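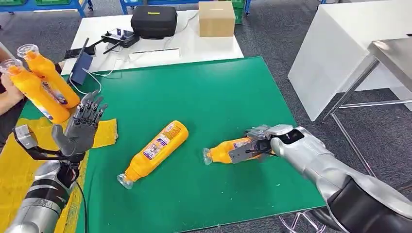

Cusgate, September

Hi Raimo,

Second progress report for the Eynon packing room, and I'll start with the number because I know you'll scroll for it anyway. We've packed 3,019 bottles since the grant opened. The target in our agreement with Goltel was 3,000 by the end of the period, so we're over the line and there's still time left on the clock. I was so pleased when the tally sheet tipped over that I took a picture of the sheet, and then I lost the picture. The sheet itself is in the folder with everything else if you'd like to see it.

I should remind you where we were last time, since I know you have a pile of these to read. In the first report I told you we had the room, most of the shelving and a delivery of donated stock sitting on the floor in whatever it came in. We had no proper place to check anything. We were checking bottles on our laps, on a windowsill, on top of other boxes, and the mistakes we made came straight out of that. Two cases went out to the same pantry with mixed stock in them and we had to go and swap them back. I drove over myself, and the woman at the desk was very nice about it, nicer than I would have been.

So the big change since then is the work table. I know it sounds like a small thing to put first in a report to a funder, but it really has changed how the whole room works. We have a green surface to put the bottles on and the orange ones stand out on it like you wouldn't believe. You lay them down on their sides, turn them until the label's up, and check the cap and the label in one look. With the windowsill you were forever catching one as it rolled off. We still get the occasional roller (I won't pretend otherwise) but they have a lot more table to cross before they get anywhere.

The orange bottles have been the bulk of the work this period. They're the Vitero donation I mentioned on the phone, and they've been coming in steadily, sometimes faster than I'd like. They have a clear cap and a white label with purple on it, and they all look the same from across the room, so the check has to happen close up. We look for a cracked cap, a torn label, a print date we can read, and anything sticky. Anything that fails goes in the reject tub. I had budgeted for 100 rejects over the whole grant and we're well under that, so I've left the line where it is and would like to carry the difference over to tape and cartons if you're happy with that. We go through tape at a rate that frightens me.

Training took longer than I planned. I'd written one short session into the plan and we've ended up doing three, partly because people kept joining and partly because I rewrote the check sheet halfway through and had to go back and show everybody the new one. The old sheet had eleven boxes to tick and people were skipping the last few, me included! The new one fits on half a page. If you still have the old version in your files, please throw it away, it has the wrong carton size on it as well.

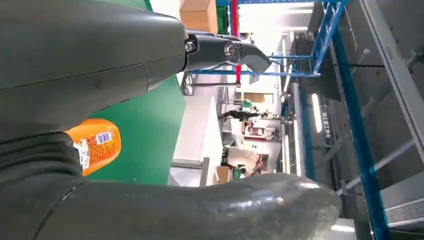

Storage was the part of your feedback I took most seriously, and you were right that we couldn't go on stacking things against the wall. We've now got the blue metal shelving up close to the table, and it has made the room feel twice the size. I was worried about the diagonal braces getting in the way when you reach in from the side, and they do a bit, but I'd rather have braces than a wobble. Cartons and crates are still our two kinds of container, and I'm afraid I haven't managed to settle on one. There's a brown cardboard box standing next to a green plastic crate even now, and I could argue for either of them. The crates are sturdier and they stack, but we have to get them back from the pantries. The boxes go out and stay out, and the pantries like them better for the same reason. I've put a question about this at the end, and I would love your opinion.

The barcodes deserve a mention too. You asked whether we could log stock by scanning it, and yes, we can, the label has a barcode on it and it reads fine when the bottle is lying the right way up. What slows us down is the bit after that. The spreadsheet takes a scan and drops it into the wrong column about as often as the right one, and then someone has to sit and drag things across. Fidelina has been fixing it in the evenings. She's our stock lead now, by the way (Fidelina Mamani, you met her on your visit, she was the one who showed you the loading door and got the handle stuck). The tally in this report is the hand count, checked against her cleaned-up sheet, and the two agree.

On to deliveries. We're now supplying 15 pantries, up from the nine we started with. The last few to join came through word of mouth and I had to put one on a waiting list, and I felt bad about it all week. The route takes most of a morning. We leave at 8:30, do the far side of Cusgate first because of the school traffic, and come back along the river road, and with luck the van's empty before lunch. Parking is still awful at two of the stops and I have one ticket to declare, which I paid myself and haven't charged to the grant. You'll see it in the notes only because I'd like someone to feel sorry for me.

The pantries are telling us useful things. Most of them want smaller cartons more often, and I can see why, they don't have the floor space and a full carton is heavy for whoever's on the desk. One asked if we could put the label side facing out when we pack, so they can see what's in a carton without lifting everything. We started doing that the same afternoon. It adds hardly anything to the packing time and I wish we'd thought of it in the spring.

Money next, and I'll keep it short because the full sheet is attached. Rent and power for the room came in as planned. The shelving came in under, the table came in over, and between them they cancel out near enough that I haven't asked for a change to the budget. Van fuel is over. I underestimated it when we had nine stops and I didn't redo the sum when we added more, so that one's on me. I've moved a little across from the printing line to cover it, inside the limit you gave me, and I've marked the row in yellow so your finance people can find it.

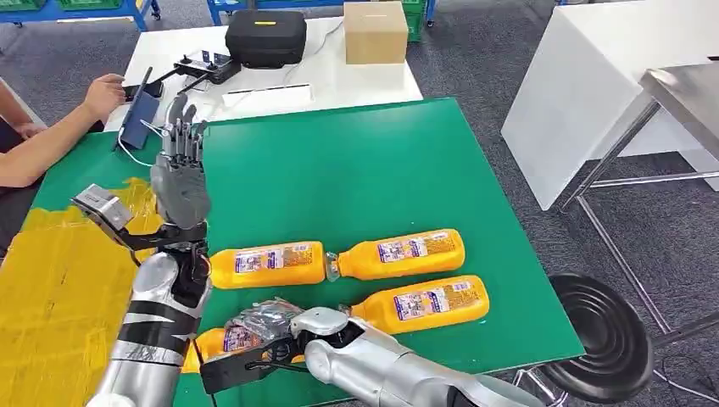 The one row I'd like you to look at properly is packing materials. It's running ahead of where it should be at this point, and I can see two causes. One is the smaller cartons, which cost more per bottle however you cut it. The other is that we were double-taping everything after a carton split on the steps at one of the drop-offs, and we probably kept doing it for longer than we needed to. We've gone back to a single strip along the bottom with a short one across the middle, and so far nothing has come apart. If the row is still high next month I'll write to you before I move anything.

A few things haven't gone well and you should have them too. The sink in the corridor was out of order for a good stretch and we had to carry water from the other end of the building to clean down. It's mended now. We also lost a half day when a delivery turned up without any paperwork, and I wouldn't let it be unpacked until I'd had somebody from the supplier on the phone. I think that was the right call but it put us behind and there was some grumbling, most of it fair. And the labels for our own outer cartons arrived with the pantry line misspelled on every sheet. We've been correcting them by hand with a marker. The reprint is free, it just isn't here.

For the last part of the grant my plan looks like this. Keep the table running at the pace we have now, and not push it. Get the spreadsheet into a state where someone other than Fidelina can use it without phoning her. Bring the waiting-list pantry in as soon as the van schedule allows, and I think it will once we split the route in two. Write down how we do the check, with the half-page sheet and a few lines on each step, so that the Eynon room doesn't depend on whoever happens to be in it that morning. I've started a draft and it's far too long, as you can probably imagine from the length of this letter.

Questions for you, whenever you have a minute:

Can the unspent part of the reject line go to tape and cartons, as I said further up?

Would Goltel want to see us settle on crates or boxes before the final report, or can we carry on with both? My own leaning is boxes for the small pantries and crates for the big ones that send them back.

Do you need the hand tally sheets scanned, or is the typed version enough? There are a lot of them, and some have coffee on.

You also asked about another visit. Mornings are best if you want to see bottles on the table, any time after 10:00, when the van crew is out and there's room to stand. Come in by the side door, the front one is still sticking. I'll have the folder out for you, and Fidelina says she'll keep well away from the loading door this time.

Thank you again, and please pass that on to the rest of your team.

Attached: budget sheet, typed tally, the new check sheet, delivery route as it stands in September.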